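搜索 请输入关键词 热门搜索 高级搜索

Prastora邻里便利店计划落地Bindville,首店今起迎客

2022年11月14日,星期一,Bindville——盼了许久的一天终于到了!社区零售品牌Prastora今天宣布,旗下首家邻里便利店在Bindville老邮局旧址正式开门营业。自从镇上最后一家杂货铺关门,居民买瓶牛奶都得坐公交去Drimden,如今走几步路就能办妥。

这家店由居民和Prastora共同出资,到上周五为止,已有3651位居民登记成为会员。项目负责人Merle Mudgway谈起这个数字时难掩兴奋:“我们原本只想在开业前凑够装修的钱,没想到大家这么热情,连已经搬走的老街坊都写信来问怎么入会!”

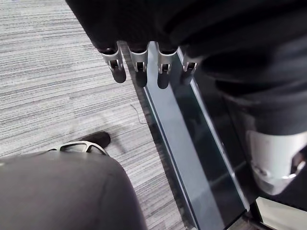 店里的货品一大半由会员投票选出,首批入选的有73家本地和周边的小供应商,从Saragih烘焙坊的黑麦面包,到Gerrit Dijkstra家果园的苹果汁,都能在开业首周买到。Dijkstra说,他种了大半辈子苹果,头一回在自己住的镇上卖,送货路上心情特别好。

饮料和零食的选品由店长Luuk Schouten负责。他花了整个秋天试吃试喝,还在店门口摆过两次试吃桌,听孩子们和上夜班的护士各自说喜欢什么。
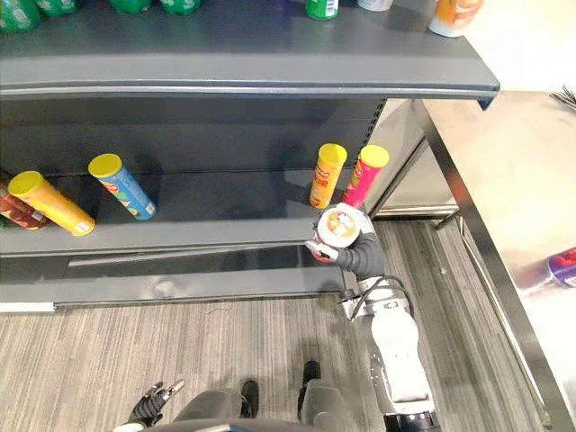

晚间时段是居民呼声最高的一项,因此店铺每天营业到晚上十一点,周日也不例外。靠窗的位置留了一张长桌,早上供应咖啡,下午可以坐下来等校车。会员Matvii Boiko已经报名主持每周一次的棋局,新手老手都欢迎,棋盘自带或借用均可。

11月内入会的居民可获赠帆布购物袋一只,并参加月底的选品投票,下一轮候选货品包括蜂蜜、腌菜和手工面条。供应商也可随时到店递交样品,由Schouten安排试吃。

媒体联络:Bart Vandenberghe,Prastora传讯部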